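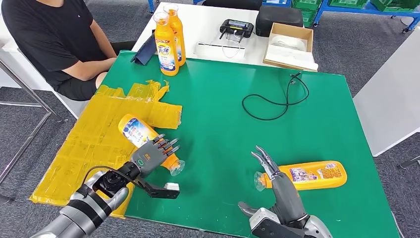
Bottle handling at the Tradancombe bench, left hand closed on a bottle.

Tresero bottle set: notes on the grip fault

This folder holds 36 runs of a two-armed robot handling orange detergent bottles that lie on their sides. In 7 of them the left hand did not let go when told to. The log shows the open command going out and the finger positions staying where they were. Those runs are marked hold_fault in runs.csv and should be left out of training.

We traced it to the Kollár hand driver, which dropped commands sent within about 17 milliseconds of each other. It gave no warning. Driver version 2 queues them instead. The right hand uses the same driver but had no faults in this set.
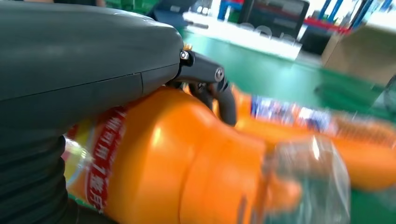 Can the faulty runs be used for anything?
They are fine for testing fault detection. Joint positions and commands are complete, but the force readings stop early.

Stop button presses are in stops.csv. Playback needs Flandiser.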